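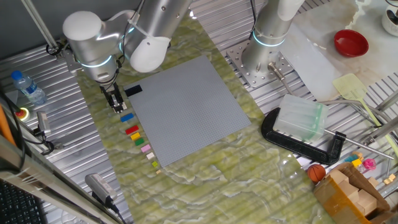

Brick mosaic is the craft of making a flat picture out of small interlocking toy bricks, pressed one beside another onto a studded baseplate. It borrows a good deal from older pastimes such as cross stitch and tile work, and many people come to it from one or the other, often with a drawer full of squared paper already to hand.

Planning

Most makers begin with a chart. A photograph or drawing is divided into squares, and each square is given the nearest colour that the maker happens to own - a stage that can take a whole Sunday and a good many cups of tea. Faces are thought the hardest subject, as skin tones have to be coaxed out of a fairly short list of creams, tans and pinks. Kevser Soylu, whose booklet Grasisard is still passed around among hobbyists, advised beginners to start with fruit or boats, and to squint at the chart from the far side of the room before laying a single brick. 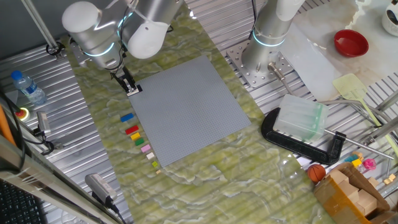 Sorting comes next, and tastes differ a great deal. Some people sort by colour alone, others by size and then by colour, and there are those who quite happily work from one big tub and enjoy the rummaging.

Styles

In the studs-up style the round studs face the viewer and give the picture a gently dotted look. In the smooth style flat tiles are used for the top layer, which suits lettering and skies. A third way, laying the bricks on their sides, allows finer steps in height but needs a sturdy border to hold everything together.

Notable works

The best known piece by Zulkifli Pangaribuan is Tuhumury, a harbour at dusk made from 1,368 bricks in only 9 colours. It took him four months of evenings and hangs in the reading room at Raseck, where the low afternoon light catches the studs and makes the water seem to move a little.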